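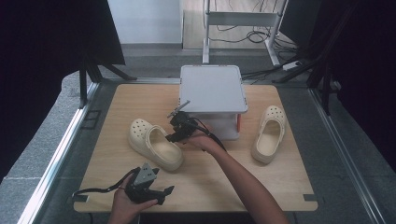 Showing a robot by hand

Showing a robot by hand is the everyday name for teaching a machine a job by doing the job yourself and letting it learn from the recording. You'll also see it called teaching by demonstration, learning from demonstration or imitation learning, and people in the trade swap these about quite freely (I do too, so bear with me). I've been writing and tidying entries on this subject for the Lirau pages for a good while, and this one has grown more than any other, mostly through letters from readers.

What it means

The old way to make a robot arm do something was to write out every move. That still works very well for welding the same seam all day long. It works badly for shoes, towels, fruit and anything else that turns up at a new angle each time. So you collect examples: a person does the task again and again, the movements and the camera pictures are saved together, and a program is trained to guess the next movement from what the camera sees.

The main ways of doing it

Guiding the arm. You take hold of the robot itself and push it through the motion. Lovely for beginners! The trouble is that your own body tends to get in front of the camera, and a heavy arm soon tires you out.

Remote control. You sit or stand apart from the robot and steer it, sometimes with a joystick, sometimes with a smaller copy of the arm that the big one follows. The recorded movements are ones the robot can certainly make, as it made them itself. It's slow going, though, and there is always a bit of lag to get used to.

Hand-held grippers. You carry the gripper in your own hand, one in each if the job needs two, and work straight on the objects. A pair of black ones is at work in the picture at the top of this article, with two cream clogs and a little white two-tier stand on the board. I find this the most natural of the three by a long way, and you can do it with no robot in the building. The catch comes later, when you have to make sure the real arm can reach everywhere your elbow could.

Gloves and bare hands. Some people record the hand alone and work out the gripper's movements afterwards. I have less to say on this one, and Kimie Kobori's separate entry covers it far better than I could.

Why shoes come up so often

Clogs and other slip-ons are a favourite for practice, and I'm very fond of them as a test. A shoe has a clear front and back, a left and a right, and it can land upright, upside down or on its side. One of the clogs in the picture is lying on its side and the other is standing up, and those are two different problems for a gripper. The upright one can be pinched at the rim of the opening. The tipped one may want turning first, and there are several decent ways to do that — which is a headache in training, as a program shown five different styles may settle on a muddle of them all.

Rebecca Amato, who edited the first version of this entry, wanted a firm rule here: pick one style and stick to it. Darragh Lynch disagreed, and his view was that a bit of variety helps the program recover when a shoe slips. I lean towards Darragh for large collections and Rebecca for small ones.

How many examples are enough

It depends on the job, annoyingly. In our own Voltdale trials, a plain pick-up with one shoe behaved decently after 41 recordings. Placing a pair neatly on a shelf needed 115, and we went on to 600 before we were happy with shoes starting in any position. Please don't treat those as targets for anybody else's set-up.

Good habits

Start each recording from a different layout. Move at an even pace and don't dither above the object. Keep the cables clear of the work, and keep your mistakes in a separate folder in case you want them later. Minoru Honda also asks his students at Gremance to put a rest break in after every batch, and I'd back that — tired hands make sloppy examples, and the program copies sloppiness very faithfully.

Words you may meet

Demonstration: one recorded go at the task, from start to finish.
Episode: usually the same thing as a demonstration.
Policy: the trained program that picks the next movement.
Wrist camera: a camera fixed close to the gripper, so that it travels with it.

See also

Remote handling; Gripper; Motion capture; Two-handed tasks

Last revised 9 June 2025, with corrections to the remote control section from Mio Maruyama.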